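Staso Home Supplies
Home Products Flooring Bedding Care Trade Contact
Search products Enter a keyword or code Go

Drestberg Lipped Dustpan, code D48

Jul 20, 2024
By Špela Vukadinović

The Drestberg D48 is a one-piece hand dustpan for dry sweepings on hard floors. It is supplied without a brush and fits the hooks of the Makico wall rail. The body is moulded in a single shot, so there is no joint between tray and handle for grit to collect in. The lip is a separate part, pressed into a groove along the front edge, and can be replaced.

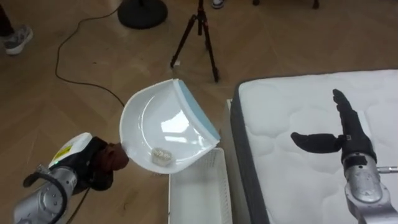 Lip contact is the main point to check when choosing a dustpan for laminate or sealed boards. A hard edge rides over the small bevels between boards and leaves a line of fine dust behind it. A soft edge bends into them. A light blue rubber lip along a straight front edge, set against a white tray, is also easy to inspect for nicks and trapped hair. The tray should be shallow enough to sweep into with a short stroke, and its rear wall should curve up to hold scraps of paper when the pan is tilted back for carrying.

Specification
Lip projection: 3 mm
Lip hardness: 48 Shore A
Hanging hole: 13 mm
Spare lips: sold singly, code D48-L

The D48 has been checked on Egger flooring samples in our own store room, with dry sand and paper dust. It is not suitable for hot ash, broken glass or standing liquid. Rinse in warm water and dry the lip before hanging. Do not use solvent cleaners on the lip, as they harden the rubber and shorten its life.

For bedrooms, sweep last, after the bed has been stripped and the mattress treated. Dust falls from the mattress sides during cleaning and settles along the skirting.
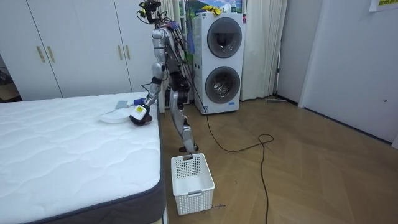
White bottle with yellow label, held at the mattress top.

Orders placed before November ship with the older grey lip if blue stock runs out. Both lips fit the same groove. Returns are accepted within 48 days if the pan is unused. Trade packs contain 7 pans and one spare lip, and cannot be split.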